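Threshold strips between wood and vinyl – yes or no?
Posted by gomden34, November, 108 views

gomden34: We're redoing the back room and I want the gray vinyl to run right up to the hall wood with no strip at all. Has anyone done that and liked it?

MajaS: Don't! Mine looked great for one winter, then the wood moved and I had a gap full of crumbs.

wanyama_k: Disagree with Maja. A flexible filler works fine if both floors sit level.

MajaS: Filler cracks. I've redone it twice.

dulimura: I'm with Maja on this one. We went with a skinny gray strip where the pale wood meets the gray floor, right by the door, and I stopped noticing it pretty fast –
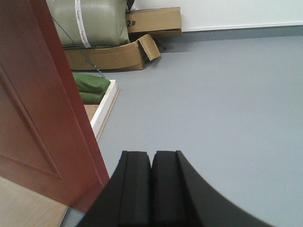
and I'd match it to the vinyl again, plus a gray baseboard. Do check your door clearance before you buy one.

gomden34: OK, strip it is. Measuring the door tonight.

4 shares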